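Updated Tuesday, July 10, 2018. Added the part on slipper settings because I keep getting the same email.

# Rebuilding the rear gear diff on a Pulldale 10B (and setting it so the car stops spinning out)

Quick one. Doing this at the bench between club nights so forgive the short sentences. Applies to the 10B buggy and the 10T truck, same diff, different outdrives. If you have the old ball diff version this is the wrong page, go do that one first or buy the gear diff, you'll be happier.

How do you know it needs doing?

- Rear end lets go coming out of corners when it didn't last month
- Oil on the inside of the gearbox, or on your fingers when you touch the outdrives
- Hold the spur, turn one wheel, and the other spins back with no drag at all
- Crunching. If it crunches stop driving it

Mine goes about every eight race days. Carpet guys get longer. Loose dirt with a hot motor, less.

## What you need

- 2.0 mm and 1.5 mm hex drivers. Good ones. The screws in the diff case are soft
- Diff oil. I use 3,000 in the rear for our track. More on that below
- New case gasket and four O-rings. Pulldale sells them as one seal kit
- Green slime or any O-ring grease
- Paper towels, more than you think
- Small tray for parts
- Motor spray or denatured alcohol
- A scale, if you're fussy. I am now

Don't reuse the gasket. I've done it. It weeps by the second heat and then you're doing the whole job again in a parking lot.

## Getting the diff out

Battery out first. Then pinion off the spur, loosen the motor screws and slide it back. You don't need to take the motor off.

1. Four screws under the chassis holding the gearbox. Leave the front two in by a few turns until the end.
2. Rear shock tower off, shocks still attached. Two screws from behind, two from the top. Lay it back over the wing mount.
3. Pull the camber links off at the inner ball studs. Pop them straight up, don't twist.
4. Driveshafts slide out once the hubs can swing. Watch the little plastic spacer in the outdrive. It's black, it's tiny, the garage floor eats them.
5. Last two chassis screws. Gearbox lifts out.
6. Three screws on the side of the box, split it, diff drops into your hand.

Note which side the ring gear faces. Put it back the wrong way and you have a very fast car in reverse. Ask me how I know. Mark it with a paint pen on the case, one dot, done.

The shims are on the outside of the bearings. Mine came with one on the left and two on the right. Yours might be different so look before you pull. Tape them to the bench in order.

## Opening it up

Wipe the outside down before you crack it. Dirt in the diff is worse than old oil.

Four screws on the ring gear side. Break each one loose a little, go across the case, then round again. Lift the gear straight up. Turn the case over onto a folded towel and let it drain. This takes a while. Go eat something. If the oil comes out gray that's metal and it's normal for a first rebuild. If there's glitter in it look hard at the gears.

Inside there are two large sun gears, four small planets, two cross pins. Push the cross pins out with your fingers. If they don't want to come they're notched, and notched pins go in the bin. Same with any planet that has a rounded tooth. Buy the set, don't mix one new gear with three old.

Sun gears are held on the outdrives by a roll pin. Slide the outdrive in a touch, pin slides out sideways, outdrive pulls out the other side. Behind it a thin washer, then the O-rings.

Spray everything. Let it dry all the way. Spray left in the case thins your oil and you'll chase it for weeks.

## O-rings

This is the step people rush.

Dig the old ones out with a toothpick, not a pick. A metal pick scratches the bore and a scratched bore leaks forever. Grease the new rings well, two per side, and seat them flat. Slide the outdrive through slowly with a bit of twist. If you feel it catch, back out and look. A cut ring looks fine until there's oil on it.

Washer, roll pin, sun gear. Check it turns with a little drag. No drag at all means a ring is missing. I did leave one on the bench once, found it under my elbow after I'd closed everythign up.

## Filling

Which oil? Depends on the track, sorry.

- Loose, dusty, outdoor: 3,000
- Packed dirt, medium bite: 5,000
- Indoor carpet or astro: 7,000 and up

Thicker means both rear wheels drive more together. More forward push, less willing to turn in, and it can snap on you if the surface is bumpy. Thinner lets the inside wheel unload. Easier to drive. Start thin.

Anil Ramasamy, who runs a Hallanska and beats me most weeks, goes one step thinner than everyone at our track and makes up for it on the throttle. Worth trying if you have a smooth finger. I don't.

Fill halfway, drop in planets and cross pins, work the outdrives back and forth to get the air out. Then fill until the cross pins are just covered. Not to the brim. Oil grows when it gets hot and has to go somewhere, and it'll go out past your nice new rings.

Leave it to stand 30 minutes with the lid loosely on. Bubbles come up. Top off if it dropped. This is where the scale comes in, weigh it, write the number on tape, stick the tape in the box lid. Next rebuild you match the number and the car feels the same.

Gasket on dry. No grease, no glue. Ring gear on, four screws across the case a bit at a time. Snug. They go into plastic. When you feel it firm up, stop.

## Shimming

Put the diff in one half of the gearbox with the shims the way you found them. Drop the other half on, hold it closed, turn the outdrives by hand.

Tight spots all the way round: too much shim on the ring gear side, move one across.
Clicky, with play you can feel: too little.
One tight spot per turn: the gasket is pinched or the gear isn't flat. Open it up again. Yes really.

You want a tiny bit of play. New gears bed in over the first pack.

## Back in the car

Reverse of above, mostly. Couple of things:

- Shock tower screws last, after the gearbox is tight to the chassis. Otherwise the box sits crooked
- Tiny dab of threadlock on the motor screws only. Keep it away from plastic
- Spacers back in the outdrives. Both
- Set the mesh again. Strip of paper between pinion and spur, push together, tighten, roll the paper out. Creased but not torn is right
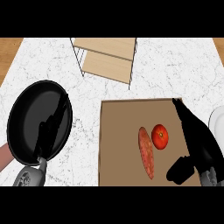

Run it on the stand at quarter throttle for a minute, wheels off the ground. Listen. A new diff whirs a bit. A high whine is mesh, go back and open it up a hair. Then hold one wheel and blip it gently, other should spin smooth. Don't hold one wheel and go full throttle, please, I've seen a planet gear come out the side of a case that way.

## Slipper settings (the email question)

You changed the diff so check the slipper. They work together. If the slipper is too loose it'll feel like the diff is still blown and you'll rebuild a good diff for nothing.

1. Tighten the nut until the spring is fully closed. Don't crank it.
2. Back off two and a half turns.
3. Put the car on the track, hold it, punch it. The slipper should bark for a foot or so when you let go and then bite.
4. Quarter turn at a time from there.

Long slip and a hot smell, too loose. Front wheels jump off the ground, too tight for a loose surface. On high bite a small lift is fine.

Pads glaze. If no setting feels right, pull the pads and scuff them on fine paper. The Shenoy pads fit the 10B with no changes and last longer than stock in my car. The Stadholm ones need the hub filed. Didn't bother.

## First run

Take it easy for one pack. I run a 90 second warm up, bring it in, put a finger on the gearbox. Warm is ok. Too hot to keep your finger there, something's tight, pull it.

After the pack check the outdrives for oil. A faint film can just be grease from the rings. Wipe and look again after the second pack. Wet again? Ring or gasket. Back to the bench.

## Stuff that goes wrong

**Car pulls to one side under power.** Usually not the diff. Check tires are glued all the way round and that one hub bearing isn't shot. Then ride height.

**Diff feels gritty after the rebuild.** Dirt, or a washer sitting cocked behind the sun gear. Has to come apart.

**Screw stripped in the case.** Try the next length up, there's a few mm of thread below the stock screw. If thats gone too, new case. They're cheap.

**Diff went soft after one race day.** Wrong oil weight on the bottle or it leaked. Note that brands don't agree with each other. One company's 5,000 is another's 4,000. Pick a brand and stick to it.

**Can I use shock oil?** No. Way too thin, gone in a day.

Front diff on the four wheel drive version is the same job with smaller hands. Going to write that up in August once I've done mine with the new outdrives. Torn seal kit bags, lost spacers, other questions, put them in the comments and I'll get to it after the weekend.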